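Hevent Motion Planner
Planning and perception software for robots with two arms

Hevent calculates paths for both arms together and tests them in simulation before the real robot moves. It is made by Malstead.

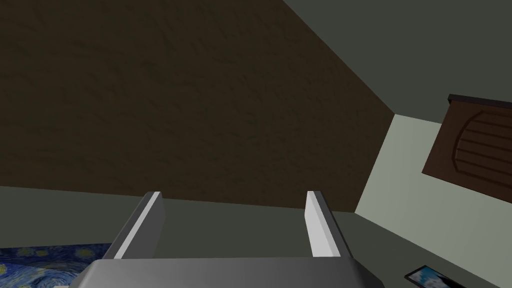
Wrist view
Each arm gets its own virtual camera. The planner reads this view to check the space between the fingers before it allows a grasp. With an open gripper and no object in it, like this one, the state is saved as free.

Holding and reaching
One arm can keep an object while the other works near furniture. The held object becomes part of the collision model.

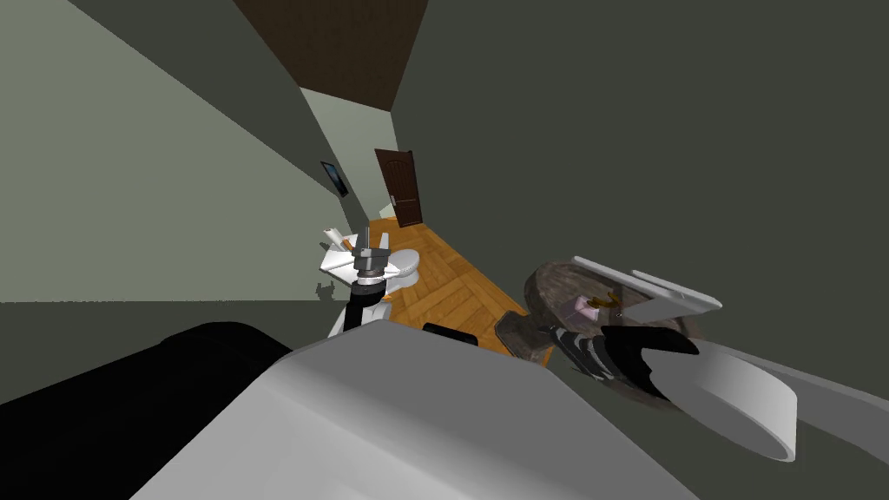
Body model
The Yoo module, written by Man-sik Shin, adds the torso and shoulders to every check. Small rooms need it most. When the right gripper holds a wide brown disc and the left is at the toilet, both arms must stay clear of the body.

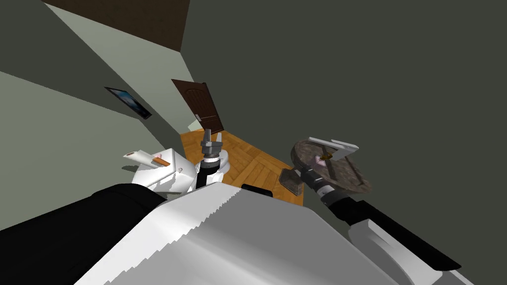 License
One license covers 2 workstations. The package includes 168 room scenes and 60 days of email support.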